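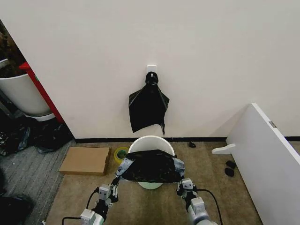 Black bag on the wall hook, bucket below.

Home | Talks | Recruitment | Contact
29/04/2021
3 shares | 0 comments

Speaker notes: How to prepare for the Temiddale clerk exam

Slide 1. Good morning to all. Wait until people sit. Say that I will talk for 12 minutes and take questions after.

Slide 2. The application window. The form for the Temiddale post closes in May. Many candidates fill it on the last evening, when the site is slow. Ask who in the room has already applied.

Slide 3. The admit card. It is not sent by post. The candidate must log in with the registration number and print it. Check the spelling of the name against the identity card. Repeat this point slowly.

Slide 4. Exam centers. There are two, Galevier and Otitz. The Otitz gate closes at 11, and late persons are not admitted. (Show the bus map.)

Slide 5. The paper. It has six sections. Wrong answers lose marks, so leave a question blank if you have no idea. The Bellamy practice book is good for the typing section, less good for grammar.

Slide 6. Fees. The fee is 900 and is not returned. Keep the receipt until the result list is published.

Questions. If someone asks about the cut-off marks, say they are not announced yet.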